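The Second Volume Problem

I have been reading a biography of a river engineer called Fostier, and on page 441 I was told there would be more. I had been under the impression that the man was nearly dead. He had a cough, his letters were getting shorter, and he had quarrelled with the last of his sons. Then came the closing line, a note on the forthcoming second volume, and I put the book down on my knee and felt I had been sold a very long queue.

Big history and big biography have caught this from the fantasy shelves. A life that our grandparents would have got through in a week of evenings now arrives in parts, years apart, each the weight of a small dog.

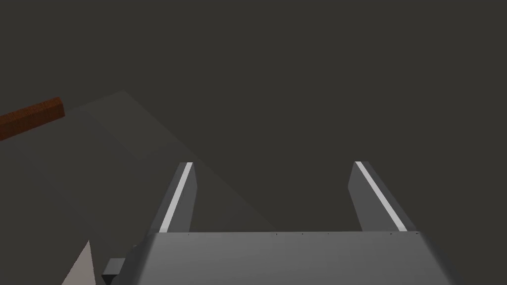

Department of Library and Reading Services

The usual defence is that the material demands it. Kadir Kaplan, whose reviews I admire even when he is wrong, wrote in June that a short life of a great person is "an insult with an index". I copied that out because it is a good line, and I have been arguing with it ever since. Material doesn't demand anything. It sits in boxes. Someone decides that the reader must have all six of the letters about the leaking roof at Edon, and that someone could have picked one.

I have read all six. The roof leaked. By the fourth letter I was on the side of the rain.

Length can be earned, of course. Geetha Kandasamy's history of the salt trade runs well past 500 pages and I would have taken more, mainly for the chapter on smugglers' wives, where she does more with a single court record than most writers manage with an archive and a research grant. She tells you when she is guessing, too. You always know where you are with her, even in the tax tables.
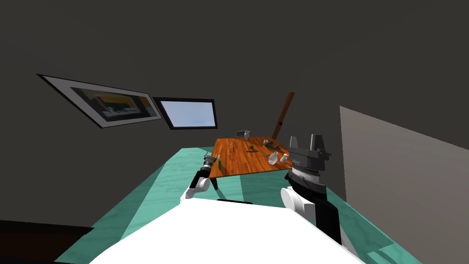

She also finishes. The trade declines, the last pans are filled in, and there are some decent notes at the back for people who like that sort of thing – I am one – and then you may go and put the kettle on. Compare the Fostier, where we break off in the middle of a lawsuit over a weir. I don't know who won. I could look it up in a minute, but I paid full price for a hardback and I feel the weir was owed to me.

My colleague Divya Chettiar says I should treat volume one as a complete book that happens to have a sequel. I tried this. It makes the ending stranger, as the book then closes on a man waiting for the post.

What I would like from publishers is a plain warning on the front, in type as large as the author's name. "Part One" would do it. At present you find it in small print inside the jacket, under the bit about the author living with his wife and a number of hens. And if the second part takes ten years, let there be a page at the start reminding us who everybody was. I shall have forgotten the sons.

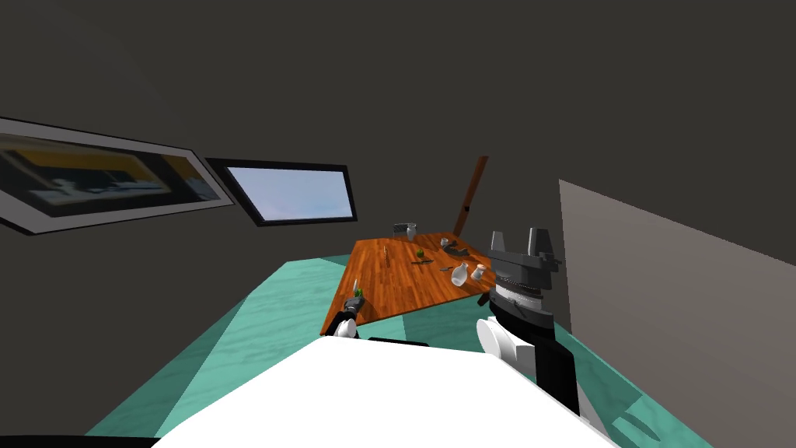

Is it worth starting a multi-volume biography before the last part is out?

Only if the first volume covers a stretch of the life you would happily read about by itself. Childhood volumes rarely pass that test, and wartime ones often do. Otherwise borrow it, read the opening chapters, and wait for the set to be finished before you buy.

I have, I should admit, already put my name down for the second Fostier. I want to know about that weir.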